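Counting Art Classes in Our District

2 November 2025

I spent most of October reading course enrollment files from the Flaten school district. I wanted to know how many middle and high school students take an art, music, theater or dance class in a given year. The district posts its course lists, but it doesn't add them up, so I did it at my kitchen table over several evenings.

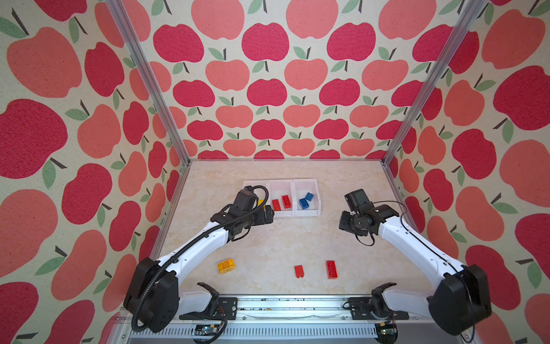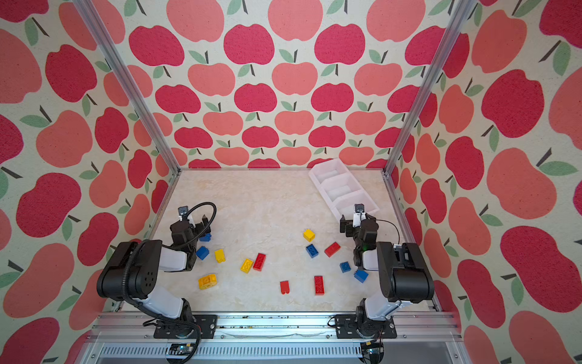

The files cover grades 6 through 12, a little over 2000 students. After I removed duplicates, 1000 of them were enrolled in at least one arts course last year. Music had the most, with 439 students across band, choir and orchestra. Visual art came second. Dance is only offered at one building and had one section.

The duplicates took the longest. A student who takes choir in the fall and again in the spring shows up twice, and a student who takes choir and ceramics shows up under two different codes. The first time through I counted seats, and my total was far too high. I threw that spreadsheet out and started over with the masked student numbers, which the records office sent me when I asked.

Course codes were the other problem. Yearbook is filed under visual art at Plikover Middle School and under English at the high school. I left it out in both places. Graphic design is listed as career and technical education, and I kept it in after reading the course outline, which is mostly drawing and layout. Someone else could make the opposite choice and get a different number.

I did this because the board is looking at the schedule again. The draft drops the school day from 8 periods to seven. When a period goes away, a student in band who also needs a math support class has to give something up, and it's usually band. Edov, the next district over, made the same change a few years ago. I have asked them for their enrollment files from before and after, and I'm still waiting.

I have not looked at elementary schools. Every child there is assigned to music and art, so enrollment doesn't say much, and minutes per week would be the better thing to count. Those schedules are kept by each building and I only have two of them so far.

If you want the spreadsheet, leave a comment and I'll send it. The course codes I included are on the second tab, with the ones I left out listed underneath.

Posted by Tamošiūnaitė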